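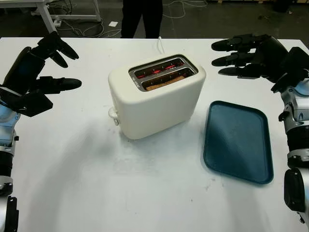
A two-slice toaster in use, with a serving tray beside it.

Frauke Schmieder has run the breakfast room at Tremness for nine years, and she still makes toast two slices at a time. "I had a big conveyor one. It dried everything out," she says.

She likes a plain toaster with the lever on the end. "You can see the wires glow. If one side stays dark, you know it's broken."

The tray goes down before the bread does. "Toast gets cold while you look for a tray," Schmieder says. She empties the crumbs every night and replaced her last toaster in August.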